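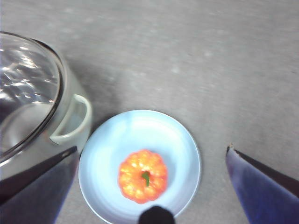
Toy pumpkin, blue plate, lidded pot. The whole cast.

I have been told twice now that the lid problem is fixed, so let me write down what I know about it while I still remember the order things went in.

The job is dull on purpose. The arm takes the glass lid off a cooker, moves a small orange pumpkin between the pot and a plate, and puts the lid back. Nithin Annamalai wrote the task up as "basic household handling", and the Treron software that plans the moves is sold on the strength of exactly that sort of thing. I've sat through the sales talk. I came away with a pen.

On Tuesday the arm went for the knob, closed, lifted, and got a bad hold. The lid came up on one side, slid, and dropped back on to the rim with a bang that Tiruwork Wolde heard from the corridor. It didn't break. What bothered me came next. The planner carried on as though the lid was in its hand, took nothing at all over to the far side of the table, put the nothing down very gently, and came back to put a pumpkin in a pot that was still shut. It pushed the thing against the glass until the force limit tripped.

The limit was set to 20 newtons. I thought that was too high for a glass lid when it was chosen and I think so more strongly now. It did trip, I'll give it that. But the run log says "lid removed: yes". Further down it says "object placed: yes". Only then does it say fault 2630, and the manual's entire entry for 2630 is "contact anomaly, see operator". I am the operator. I'd like to see somebody else.

Jerome Cruzado's theory is that the fingers are worn. He has a point about the wear. One of them has a ragged, chipped-looking bit at the very tip and the edge beside it isn't much better, and a knob that's a plain gray cylinder won't forgive a poor fingertip. Change the fingers, he says, and the slip goes away.

Maybe it does. But I was never that worried about the slip. Things get dropped. I drop things. My complaint is that the software didn't notice, and new fingers won't help it notice. So I went digging through the settings with Lahcen Tawfik, who is more patient than I am, and we found that the grip check only asks one question: have the fingers stopped moving before they're fully closed? If they have, it assumes they're holding something. It asks that once, at the moment of closing, and never again. The lid could be on the floor, in pieces, and the box would still be ticked.
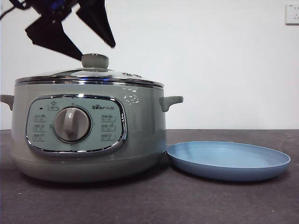 I asked Treron's support people about it and got a friendly reply saying that a second check during the lift is "available in the current release". Available, yes. It's off by default. Lahcen turned it on and we ran the job again, with a tea towel folded up next to the pot in case of another bang and both of us standing well back. The first two runs were clean. On the third the grip went early in the lift and the arm stopped where it was, which cheered everyone up. On the fourth it lost the lid a little higher, and carried on to the far side of the table as before.

So that's 4 runs and one missed drop, with the fix switched on. The person from support said this was a good result. I said it depended on whose kitchen it was.

The explanation for that fourth run, as far as we have one, is that the second check has a 5 mm tolerance on finger position, and the knob slipped out so slowly that the fingers followed it in without ever tripping the limit between one reading and the next. Thanakorn Kamolrat wants to compare against the table camera instead and simply look at whether the lid is on the pot. I like that better than anything else I've heard, although glass is a miserable thing to ask a camera about. From the wrist view the lid is mostly white glare with some dark behind it. Even with a good picture I can't tell from there whether there's anything in the pot, and I don't see why the software should find it easier.

For now the lid job is off the list of things the arm can do with the guard open. I've dropped the force limit too, and Nithin has complained that the arm now stops if it so much as brushes the handle. Fine. Let it stop. He can go and press the button.

Support have promised another update in June. I've asked them to send the test logs along with it this time, the raw ones, including the runs that didn't go well. No answer on that yet. Jerome's new fingers are on order and he's still sure of them, and there's a packet of biscuits riding on it.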